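Mantenimiento del archivo de planta: nuevo calendario de calibración

A partir de noviembre, el laboratorio de metrología de Gallholm pasa de un calendario fijo a otro basado en la deriva registrada de cada instrumento. El inventario suma 885 equipos entre calibres, micrómetros, manómetros y sondas de temperatura, y hasta ahora todos se revisaban una vez al año con independencia de su uso.

Los instrumentos quedan repartidos en 2 grupos. El primero reúne los que han superado la mitad de la tolerancia admisible en alguna de las últimas revisiones: intervalo de seis meses. El segundo, los que se han mantenido por debajo: intervalo de dieciocho meses, con comprobación intermedia en el propio puesto.
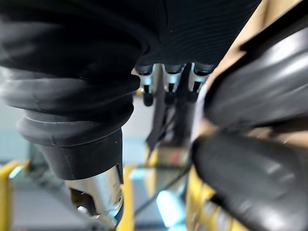
Fuelle de goma negra y pieza terminal metálica.

Amparo Castaño, responsable del registro, recuerda que la etiqueta vigente es la gris con número de serie. Las etiquetas azules dejan de ser válidas aunque la fecha impresa no haya vencido. Un equipo sin etiqueta gris se entrega en ventanilla — no se deja en la estantería de salida.

Los certificados antiguos, alrededor de 2.000, se están volcando en Altodine. La búsqueda por número de serie ya funciona; la búsqueda por sección queda pendiente. Los juegos de bloques patrón conservan su intervalo anterior.

Consultas sobre reasignación de grupo: Killian Delorme, martes por la mañana, ventanilla de metrología.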